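Seilprüfung vor Saisonbeginn: "Die Bremse ist das Bauteil, über das am wenigsten gesprochen wird"

Der Waldseilpark am Buvar öffnet im April, geprüft wird seit Ende Februar. Bohdana Panasiuk ist dort technische Leiterin und verantwortet Seile, Plattformen, Bremsen und die persönliche Schutzausrüstung. Wir haben mit ihr über Spannkräfte, Baumwachstum und die Umrüstung der langen Seilrutsche gesprochen.

Die Anlage besteht aus 17 Parcours-Elementen in zwei Höhenstufen und einer Seilrutsche, die vom Hang über den Talgrund zur Gegenseite führt. Sie misst 428 Meter zwischen den Ankerpunkten. Getragen wird sie von zwei parallelen Stahlseilen, die talseitig an einem Stahlmast und bergseitig an einem Betonfundament abgespannt sind. "Die Bäume tragen bei uns nur die kurzen Elemente", sagt Panasiuk. "Eine Rutsche dieser Länge hängt man nicht an eine Buche. Die Horizontalkraft ist dauerhaft da, auch wenn niemand fährt."

Das Gespräch findet um 8.30 Uhr im Betriebsgebäude statt, vor dem ersten Rundgang. Auf dem Tisch liegen zunächst die Prüfprotokolle des Vorjahres, die Panasiuk nach wenigen Minuten in einen Ordner zurückheftet.
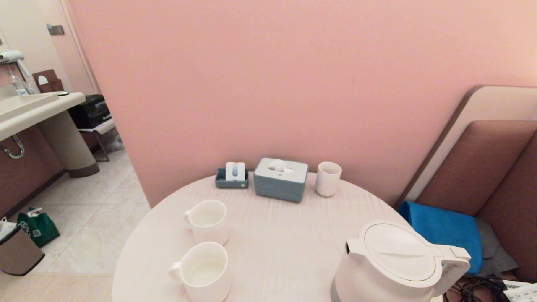

Tisch mit zwei Bechern und Wasserkocher.

Die Frage nach der richtigen Seilspannung beantwortet sie mit einem Diagramm. Ein zu straffes Seil erhöht die Ankerlast und verringert die Reserve bei Kälte, ein zu lockeres verändert die Fahrkurve. "Der Durchhang bestimmt, wo die Person am schnellsten ist und mit welcher Geschwindigkeit sie in die Bremszone kommt. Wir messen ihn unbelastet und mit Prüfgewicht, immer bei notierter Lufttemperatur. Ein Wert ohne Temperatur ist für mich kein Wert."

Nachgespannt wird selten. Neue Seile setzen sich in den ersten Wochen, danach bleibt die Längung gering. Auffälliger sind Veränderungen an den Klemmen und Umlenkungen. Panasiuk lässt die Drehmomente an allen Seilklemmen zweimal im Jahr kontrollieren, im März und im Oktober, und die Muttern mit Lack markieren. Ist die Markierung versetzt, wird das Element gesperrt, bis die Ursache gefunden ist. Einzelne Drahtbrüche führen nicht automatisch zum Austausch. Maßgeblich sind Anzahl und Verteilung auf der Bezugslänge, dazu Korrosion und Durchmesserverlust.

Die größte Änderung dieses Winters betrifft die Bremse. Bisher arbeitete die Anlage mit einer Federbremse und einem von Hand geführten Fangseil. Nun ist ein zweistufiges System des Herstellers Prumel eingebaut, bei dem ein Schlitten die Rolle aufnimmt und über eine Wirbelstromeinheit verzögert. Die Feder ist als unabhängige Notbremse geblieben. "Die Bremse ist das Bauteil, über das am wenigsten gesprochen wird", sagt Panasiuk. "Gäste fragen nach Höhe und Länge. Ich würde nach dem Bremsweg fragen und danach, was passiert, wenn die erste Stufe ausfällt."

Für die Abnahme wurden Fahrten mit Wassersäcken in drei Gewichtsklassen durchgeführt, bei Windstille und bei Rückenwind. Leichte Körper sind dabei der schwierigere Fall - sie bleiben bei Gegenwind vor der Station stehen und müssen zurückgeholt werden. Deshalb wurde das Mindestgewicht für die Rutsche angehoben. Panasiuk rechnet mit Beschwerden von Familien und hält die Grenze trotzdem für richtig. "Eine Bergung über dem Talgrund dauert. Das Team kann das, aber es soll die Ausnahme sein."
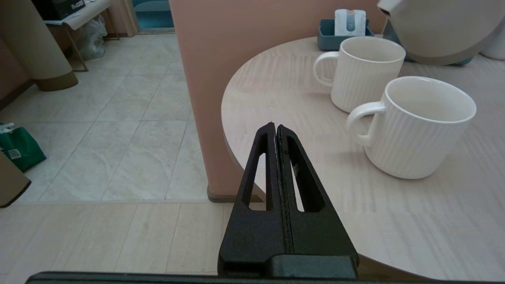 Lesezeit: 4 Minuten

Anders verhält es sich mit den Elementen im Baumbestand. Die Plattformen sind geklemmt und nicht gebohrt, mit Kanthölzern zwischen Tragseil und Rinde. Jedes Jahr legt der Stamm an Umfang zu, und jedes Jahr müssen die Klemmungen gelöst und neu gesetzt werden. Wird das versäumt, schnürt die Konstruktion den Baum ein. Bei den Fichten am Nordhang hat ein Baumgutachter vor der Saison Zugversuche gemacht. Zwei Bäume schieden danach als Träger aus, das zugehörige Element wurde um einen Holzmast ergänzt.

Die Trockenheit der vergangenen Sommer sieht Panasiuk als das eigentliche langfristige Problem. "Ein Seil kann ich tauschen. Wenn ein Trägerbaum Totholz in der Krone bildet, muss ich unter Umständen eine ganze Schleife neu planen." Für den unteren Parcours liegt deshalb bereits ein Entwurf des Planungsbüros Mendes vor, der vollständig auf Masten beruht. Entschieden ist darüber noch nicht. Die Kosten liegen deutlich über denen der bisherigen Bauweise, dafür entfällt ein Teil der jährlichen Baumkontrolle.

Bei den Gurten und Karabinern arbeitet der Park mit einem durchgehend verriegelten Sicherungssystem. Beide Karabiner kommunizieren mechanisch, es lässt sich immer nur einer öffnen. Die Einweisung dauert dadurch kaum kürzer als früher. 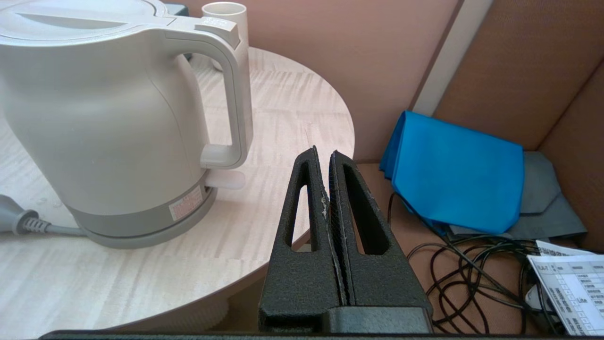 "Das System verhindert das vollständige Aushängen, mehr nicht", erklärt Panasiuk. "Ein falsch geschlossener Gurt bleibt ein falsch geschlossener Gurt. Darum kontrollieren wir am Einstieg von Hand, und zwar jede Schnalle." Gurte werden nach Herstellerangabe und Befund ausgesondert, auch wenn die zulässige Nutzungsdauer noch nicht erreicht ist. Sonnencreme und Harz setzen dem Gewebe mehr zu, als viele annehmen. Jeder Gurt trägt eine Nummer, unter der Ausgabe, Reinigung und Prüfung dokumentiert sind.

Auf die Frage nach dem Wind nennt sie feste Grenzwerte. Am Talmast sitzt ein Anemometer, die Messwerte laufen in die Leitstelle. Wird der Grenzwert in Böen überschritten, stoppt der Betrieb auf der Rutsche, die Parcours im Wald folgen bei einer eigenen, niedrigeren Schwelle wegen herabfallender Äste. Freigegeben wird erst nach einer Wartezeit und einer Leerfahrt mit Prüfgewicht.

Geplant ist für den Herbst eine gemeinsame Bergeübung mit dem Seilpark Trovov, der eine ähnlich lange Rutsche betreibt. Dort soll auch das Zurückholen aus der Seilmitte bei Dunkelheit trainiert werden. Panasiuk stellt dafür zwei Rettungssätze und das eigene Laufwerk zur Verfügung. Bis dahin stehen noch die Zugprüfung am bergseitigen Anker und der Austausch von drei Trittbrettern am oberen Parcours auf ihrer Liste.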